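Planning and Budgeting for a Robot Work Cell
Lecture 6 notes: simulate first, buy second

May 7, 2019
By Regula Tanner

Last time we sized the arm. Today we get to my favorite part of the whole course, which is spending the money (or holding on to it a little longer than you wanted to). We'll stay with the Flustthorpe case all the way through, so keep the floor plan from your reader on the desk.

Quick recap. Flustthorpe is a residential training site that wants a mobile robot able to open interior doors and carry small items into bedrooms. They came to us with a wish list, a start date in December, and a quote from Vastik for a mobile base with one arm. The quote was clear and well laid out. It was also only the hardware, and that's where we begin.

What the quote leaves out

Take any equipment quote and write down everything the machine touches on its first day at work. For this one you get the charging spot, the network, the door hardware, spare gripper pads, a cart to move the base between floors, and the hours of the people who set it up. Lefteris Stamatopoulos, who teaches the lab section, makes his groups do this on paper before they open a spreadsheet, and I've stolen the habit - it works beautifully! You think harder when you have to cross things out.

For Flustthorpe we set aside $4000 for setup and small parts. Put that on its own line. If you fold it into the purchase price it disappears, and then somebody has to ask for it again in the middle of the project.

Training hours also get a line. We planned 40, split between the two operators. If you think that's high, wait until you try the door task in lab.

Buy, lease or wait

Three questions to bring to the table:

How many of the tasks on the wish list need the real machine this year?
Which parts would you still own and use if the project changed direction?
Who pays when something wears out in the second year?

The Hosseinzadeh worksheet in your reader walks through the lease side. Fill in both columns even if you already know which one you like.

Where simulation fits in the budget

Simulation time is equipment too, and I get very excited about this because it's the cheapest place to change your mind. In the Pluvden exercise you'll work in a rendered bedroom with a paneled door and a bed beyond it.
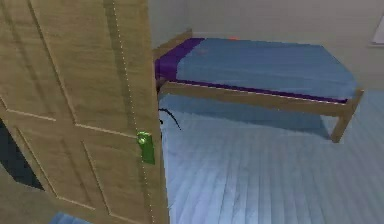 2 min read

The handle is bright green, so it's easy to pick out against the tan door. Don't budget as if your real handles will be that easy to find! Add a line for testing perception on the hardware at your own site, including finishes that are close to the door color.

Look at the space past the door edge as well. The bed is right there in the room, and on the floor near the door there's a thin black curved line, like a bit of cord or wire. Ask what a wheeled base would need to deal with something like that, then ask what it costs: a different sensor, a floor rule for staff, or more clearance. Any of these can go in the plan, as long as it has a price and a name next to it.

For next week: a one-page budget for Flustthorpe with 2 options, one purchase and one lease, and a short note on what you would test in simulation before signing either. Bring a printed copy to lab.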